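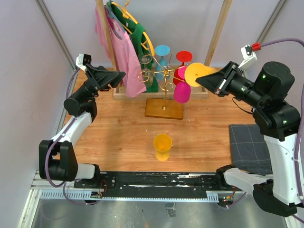 Right arm with the yellow cup, next to the glass rack. Left arm is over by the pink shirt.

Petro Horobets
Sunday, March 14, 2021

Spent the day teaching the two-arm cell at Kustgate to hang up cups. A few notes while I still remember them. Bit of a long thread.

The job is simple to say. Pick up a stemmed cup, turn it over, slide the foot on to one of the curled branches, let go. I drive both arms by remote control and the machine records what I do. Later it tries to copy me.

People ask why I don't just write a program for it. I did, in September. It worked for one cup on one branch, and if you nudged the rack by a finger's width it pushed the cup straight into the wire. Showing it by hand is slower to start with, but it copes better when things move.

The control side is a pair of small handheld arms, one for each big one. Move the handle and the big arm follows. Squeeze the trigger and the gripper shuts. The software is called Suvix. It is plain to look at and it hasn't crashed on me this month, so I have no complaints.

The lag is the thing you have to learn. It's short, but you feel it. If you chase the gripper you overshoot, then you correct, and then the recording is full of wobble and the robot learns the wobble. So you move, wait, and move again.

Waiting has its own trouble. Pause too long above the branch and the robot learns to pause there too. Last week's version would hold a cup over the rack and just stay there. I had to throw out a whole afternoon of recordings and do them again with a steadier hand.

We have 652 recordings of the cup job now. Almost all of them are mine, and I can tell from the results. It comes at the rack from the right every time, as I do, even when the left would be easier. I need somebody else to do a few hundred.

The clothes stay on the rail behind while I do the cups. The shirts are a separate job, and I want the robot used to having them there. When I trained with a bare background and then put the shirts back, it got noticeably worse at finding the branches.

The clear glasses are the hardest to see. Against the dark green shirt you get a faint outline and not much more. I find them hard through the camera view as well, so I can't blame the model. For those I line up on the branch and trust that the glass is where I left it.

Colours help me more than I expected. If I'm doing red and magenta side by side I know at a glance which foot is which. With two clear ones I have picked up the wrong one more than once.

A question from Friday's thread: do you keep the failed attempts? Yes, if I recover from them. If the cup slips and I put it down, take a fresh grip and hang it properly, that goes in. The robot needs to see how to get out of a mess. If I drop it and give up, I delete it.

How I start each recording now: both arms back to rest, cups in a different place from last time, one breath, record. Before that I was starting with the gripper already halfway to the cup, and the robot had no idea what to do from rest.

Someone else asked what the left arm is for if the right one does the cups. It does the shirts, mostly. For cups it can steady the rack. I tried passing a cup from one gripper to the other so I could turn it over in the air, and it took me 3 tries to get one clean pass. Parked that idea for now.

The grip itself matters more than the path. If you take the cup too near the rim you can't get the foot over the branch without hitting the next cup along. I hold lower than feels natural and come in sideways.

Eyes get tired before hands do. I do half an hour, then ten minutes off. The recordings from the end of a long stretch are easy to spot. They are faster, and the letting go is sloppy.

Next is the checked cloth. Folding it needs both arms at once, and I'm not good at that yet. Belmonte have a version of the same cell and their operator told me to practise without recording for two days first. I will probably do one.

Someone at Likico wants to try our cup recordings on their own arms. Different grippers, so I don't expect much, but I've said yes. Will post how it goes.

Training run is on overnight. Results tomorrow if it finishes.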